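Nimier Farewell Tour Fan Bundle

Sold by Findura Music Goods
Item status: In stock, ships from our warehouse
Last updated 6/8/19

The Nimier Farewell Tour Fan Bundle is the official merchandise set for the band's last run of shows, which opens in November. It is made for fans who want the tour items without standing in the merchandise line at the venue, and for those who don't have a date near them.

Nimier will play with the full recording lineup for the first time since the second album. Slamet Raju is back on keyboards and sings lead on the two songs he wrote. Torvik opens every night of the tour.

What comes in the bundle

Tour shirt, black cotton, with the band name on the front and the city list on the back
Live album on double vinyl, recorded at the Zosura Theater
Tour program, 100 pages, with rehearsal photos and a short interview with each member
Set of 6 postcards
Enamel pin
Fleece throw in deep red
Download code for the live album

The first 600 bundles also include a print of the tour poster signed by all members of the band. The prints are numbered by hand. We can't take requests for a certain number, and we can't add a signed print to an order once they are gone. If the words "signed print included" are next to the Add to Cart button, your order will have one.

About the live album

The album was recorded over two nights at the Zosura Theater and mixed by the band. It has most of the first record on it, four songs from the second, and a long version of "Harbor Lights" that closes side three. Side four is the encore. The sleeve opens out, and the lyrics are printed on the inner bags. The vinyl is black only. A color pressing will be sold at the shows and is not part of this bundle.

The download code is on a card inside the sleeve. It works once and gives you the album as MP3 or WAV files. Please don't throw out the inner bags before you have found the card -- we can't replace lost codes.

Shirt sizes

Shirts come in S, M, L, XL and 2XL. The cut is straight and runs a little small through the shoulders, so go up a size if you are between two. The print is water based and will soften after a few washes. Wash inside out in cold water and hang to dry.

Caring for the throw

Wash the throw by itself the first time, in cold water on a gentle cycle. Don't use bleach or fabric softener. Tumble dry on low or lay it flat. Do not iron.
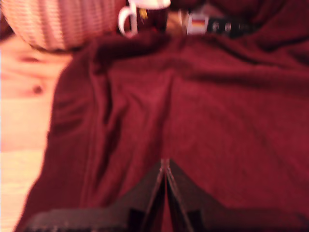 Shipping

Bundles go out in one box with the records packed flat between cardboard sheets. Orders are sent in the order they come in. You will get an email with a tracking number when the label is printed, and it can take a day for the number to start working. If you order other items from the store with your bundle, everything is held until the full order is ready.

We ship to most countries. Duties and taxes are not part of the price and are paid by the buyer on delivery.

Returns

Unopened bundles can be sent back for a full refund. If the shirt doesn't fit, we will swap it for another size as long as it has not been worn or washed and we still have your size. We don't take back opened records unless they are damaged -- in that case, send us a photo of the record and the outside of the box, and keep the packaging until you hear from us.

Concert tickets

This bundle does not include a ticket or early entry to any show. Tickets are sold by each venue, and we have no way to look up or change a ticket order.

Also in the store

Nimier tour poster, unsigned
Torvik debut album on CD
Nimier tote bag
Nimier second album, vinyl reissue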